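3.2 Room and furniture

The study room at Tilcombe was fitted out as a dressing corner plus small work area, not a full apartment. Brick back wall, left bare. White corrugated ceiling with long fluorescent tubes. We kept the furniture nearly all white on purpose, so that storage pieces would differ in shape and compartment type and much less in color. Earlier work on household storage (the Sastora survey, mostly) mixes colors and finishes freely, and it is hard to say afterwards whether people chose a place for an item by what the place was or by how it looked.

Main storage piece is a shelving desk unit against the white side wall: cubby compartments, an arched niche, drawers at the base. A white cabinet stands by the brick wall with a white metal shelving frame behind. We treat these as two seperate zones in the coding, "display" and "closed", although the cubbies are a bit of both and coders disagreed on them early on. See 4.1.
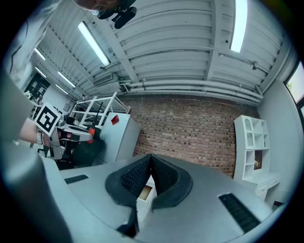
Decoration was kept light. We allowed flowers and little else, after the February pilot, where the shelves had been filled with ornaments and people spent most of the session moving ornaments. A plant or a flower pot gives a surface an owner, so to speak. Participants in the pilot worked around it and did not often put things directly next to it, and we wanted to keep that effect in without letting it take over.

Room layout stayed the same for all sessions. Small contents changed between sessions following the Mirnex item list (200 items, of which 20 were drawn each time). Items went back to the list after use, so some turn up a lot — cords and chargers especially.

3.3 The table and its drawer

The table needs its own section as it caused the most trouble in coding. It is large, white, with rounded edges, and it has a drawer underneath. People use the top as a landing place: things go down there first, get looked at, then move on to a drawer or shelf. Or do not move on. Ketilsson coding, which we follow for the rest, counts an item as stored once it has been released and left for 8 seconds. On a table top that rule breaks down, everything counts as stored.

So we changed it. Table top is "parked", always, whatever the time. Drawer is "stored" only if the item is inside and the hand has left. An open drawer is its own state and does not close an episode, since people leave it open while they fetch the next thing. Corded items are coded by the body of the item, cord ignored, even where it hangs over the front of the drawer (it often did).

Figure 2. Table and open drawer, coded "open" under the revised rule. The flower pot on the table top is decor and gets no code.
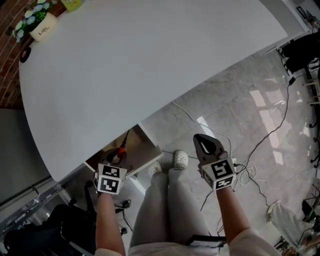

3.4 Coding and agreement

Sessions were cut into episodes by hand, 3,944 in total. An episode starts when an item is touched and ends at "parked" or "stored". Two coders worked through all of them using the revised rules. Where they differed the episode was looked at again by both and a label agreed on; if no agreement, it was dropped from the placement analysis but kept for the drawer counts.

Most disagreements were about the cubbies, as said. An item pushed to the back of a compartment reads as stored, an item at the front edge less so. We tried a depth rule and gave it up, too fiddly to apply consistantly. Final labels treat any full release inside a compartment as stored. This probably overstates storage on the desk unit compared to the drawers, and the comparison in section 5 should be read with that in mind.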